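Preguntas frecuentes: puerta abierta en el taller de Grullow

Página hecha deprisa, se irá corrigiendo. Si falta algo, escribid al correo de la inscripción y lo añadimos. Última pasada: marzo, a media mañana, con el café al lado.

¿Qué es esto exactamente?

Una tarde de visita. Enseñamos cómo se graban demostraciones con pinzas de mano para que luego un brazo aprenda la tarea. Miráis, preguntáis, y el que quiera prueba. No es una feria, no hay stands, no hay bolsas de regalo.

¿Quién lo organiza?

Grullow pone el local y la gente. Drokness nos echa una mano con los ordenadores y con la inscripción. El resto, nosotros como podemos.

¿Hay que pagar?

No. Gratis. Pero hay que apuntarse, sin inscripción no podemos dejar pasar, el sitio es el que es.

¿Cuántos entramos por turno?

14 personas. Ni una más, por favor no traigáis al primo por sorpresa. Si viene un grupo de instituto se parte en dos turnos y listo.

¿Cuánto dura?

Dos horas, contando las preguntas del final. Se puede salir antes. Entrar tarde ya es peor: la puerta hace ruido y estamos grabando.

¿A qué hora empieza?

Primer turno a las 16:00, segundo a las 18:30. Mejor llegar diez minutos antes, hay que firmar una hoja y dejar los abrigos.

¿Qué se va a ver?

Tareas de mesa. Objetos corrientes, de los que tiene cualquiera en casa o en la oficina. Cogerlos, girarlos, dejarlos rectos, moverlos de un lado a otro. Suena aburrido y a los cinco minutos todo el mundo está opinando sobre el ángulo de la muñeca.

La tarea que más se pregunta es la del teclado. Es ancho, pesa lo suyo y tiene teclas por todas partes, así que hay que pensar bien dónde se apoya cada dedo antes de cerrar. Con una pinza sola se puede empujar o girar un poco. Con dos ya se trabaja por los extremos. Se hace despacio y se repite muchas veces, eso es el oficio.

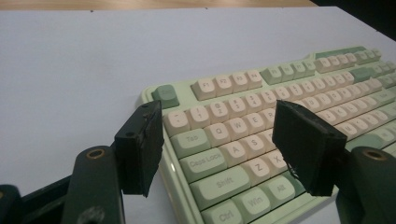 Los dos dedos de la pinza junto a las teclas: el izquierdo al lado de Tab, el derecho sobre la zona de la R.

¿Por qué un teclado y no una caja?

Cajas también hay. El teclado nos gusta porque no perdona tanto: si aprietas por donde no toca, pulsas teclas; si lo coges torcido, se va de un lado. Y la gente sabe cómo tiene que quedar un teclado encima de una mesa, no hace falta explicarlo.

¿Se pulsan teclas con la pinza? ¿Escribe?

En esta visita no. La tarea es colocar, no teclear. Lo de teclear nos lo piden siempre, está apuntado en la pizarra con tres signos de exclamación y ahi sigue.

¿Puedo llevar mi propio teclado?

Podéis, pero no prometemos usarlo. Y si lo usamos y se raya, se raya. Mejor uno viejo.

¿Podré probar las pinzas?

Sí, en la segunda parte. Turnos cortos, por orden de lista. Una persona en la mesa cada vez y los demás detrás de la línea. Quien no quiera probar no prueba, no insistimos.

¿Es difícil?

Los primeros intentos son torpes, a todos nos pasó. La pinza no tiene tacto, así que la mano cree que ya ha llegado y le falta un centímetro. Luego se le coge el punto. Los que tocan algún instrumento suelen ir rápido, los que tienen prisa no.

Consejos sueltos del equipo, por si sirven:
Codos bajos.
Mirar el objeto, no la pinza.
Abrir del todo antes de acercarse.
Cerrar despacio, y parar cuando ya está sujeto. Apretar más no ayuda.
Si sale mal, se deja en la mesa y se vuelve a empezar. No intentéis salvarlo en el aire.

¿Para qué sirven las placas blancas con puntos negros?

Para saber dónde está cada pinza en el espacio. Los puntos son marcadores, el sistema de seguimiento los busca y de ahí saca la posición. Por eso pedimos no taparlos con la mano ni con la manga. Tampoco pegarles pegatinas (pasó).

¿Y si se tapan sin querer?

Se pierde un trozo de la toma y se repite. No se rompe nada. Lo único es avisar, que si no nos enteramos luego, al revisar, y ya os habéis ido.

¿Se trabaja con una mano o con dos?

Las dos cosas. Primero una, para entender el mecanismo. Después las dos a la vez, que es lo que más cuesta, sobre todo que empiecen y acaben juntas. Lo típico: la derecha cierra ya y la izquierda todavía está buscando el sitio.
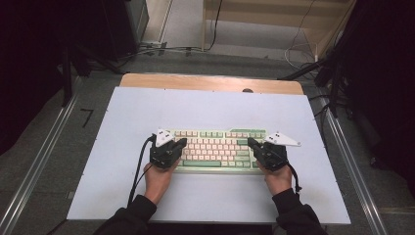
Para eso contamos en voz alta. Tres, dos, uno, cerrar. Parece de guardería y funciona, las dos manos llegan a la vez casi siempre. En el segundo turno de febrero había quien contaba en alemán, también vale.

¿Hay que llevar ropa especial?

Manga larga oscura y lisa si vais a probar. Nada de lentejuelas ni tejidos que brillen, que los reflejos molestan al seguimiento. Anillos grandes y relojes, fuera. Zapato cerrado. Pelo largo recogido, que luego al agacharse sobre la mesa cae delante.

Si no tenéis nada oscuro, tenemos camisetas de sobra en tallas raras.

¿Molestan los cables?

Un poco. Las pinzas van con cable y hay más cables por el suelo de la sala. Mirad por dónde pisáis, no tiréis de ninguno aunque parezca enganchado, decidlo y vamos. A los trípodes ni rozarlos: si uno se mueve hay que recalibrar y son veinte minutos de mirar a la pared.

¿Cuántas demostraciones hacen falta para que el robot aprenda?

Depende de la tarea, y desconfiad de quien os dé un número redondo. Dicho esto, damos uno redondo: para esta serie del teclado nos hemos puesto 2.000 tomas como meta. Las malas se separan, no se tiran, a veces sirven para enseñar lo que no hay que hacer.

¿Mis intentos entran en los datos?

Solo si marcáis la casilla de la hoja. Si no la marcáis, se borran al acabar el turno. Se puede cambiar de opinión después, escribiendo al mismo correo.

¿Se me verá la cara?

Durante la prueba las cámaras apuntan a la mesa y se ven las manos y parte de los brazos. Las fotos de grupo del final son aparte, y quien no quiera salir se aparta y ya.

¿Puedo hacer fotos yo?

Sí, sin flash. Con flash NO, de verdad. Vídeos cortos también, mientras no salga la cara de nadie que no quiera.

¿Veremos un brazo moviéndose solo?

Un rato, al final, si va todo bien. Mihăilă, que es como llamamos al banco de pruebas de la otra sala, repite tareas aprendidas con este mismo método. Unas le salen y otras no. Cuando no le salen también se aprende mirando, preguntad por qué y os lo contamos sin maquillar.

¿Se puede tocar a Mihăilă?

No. Nunca con corriente. Hay una raya en el suelo y se queda uno detrás.

¿Pueden venir niños?

A partir de 7 años, con un adulto. Para probar las pinzas, mejor manos ya grandecitas, el mango es ancho. Los pequeños se suelen divertir más con el banco de pruebas que con la mesa.

¿Es accesible?

La entrada sí, por la rampa de atrás. La sala tiene moqueta y algún raíl en el suelo, hay que esquivarlos. Si venís en silla avisad al apuntaros y dejamos el paso hecho antes. La mesa no se puede subir ni bajar, eso lo tenemos pendiente.

¿En qué idioma es?

En español. Si alguien necesita inglés nos apañamos. Los carteles están medio en cada cosa.

¿Hay que saber programar?

Nada. Si sabéis, tanto mejor para las preguntas, pero en la mesa da igual.

¿Y si soy del gremio y quiero detalles técnicos?

Quedaos al final. Hay una persona para eso y le encanta. El software de grabación es Brevico, versión nuestra, con parches que no enseñaríamos en público pero que enseñamos si se pregunta con educación. Formatos de archivo, frecuencias, calibración, lo que sea.

¿Se puede visitar con un grupo fuera de estas fechas?

A veces. Centros educativos sobre todo. Hay que pedirlo con un mes y decir cuántos sois y qué edades. En agosto no hay nadie.

¿Hay aparcamiento?

Poco y mal. El autobús para en la esquina. Las bicis se pueden meter en el pasillo, pegadas a la pared izquierda, dejando libre el extintor.

¿Algo de comer?

Agua y café. En la sala no se entra con vasos, se quedan en la mesita de la entrada. Ni siquiera con tapa.

Me he apuntado y no me llega el correo de confirmación

Mirad en el spam. Si tampoco, es que la dirección estaba mal escrita, pasa muchisimo. Volved a apuntaros, los duplicados los quitamos nosotros.

No puedo ir, ¿qué hago?

Cancelar, con el enlace del correo, aunque sea una hora antes. Hay lista de espera y la gente de la lista vive cerca.

¿Habrá más?

En mayo, si sale la sala. Tarea nueva, todavia por decidir. Las dobladas de ropa tienen muchos votos, los tuppers con tapa también. Se aceptan ideas en el correo, una por persona.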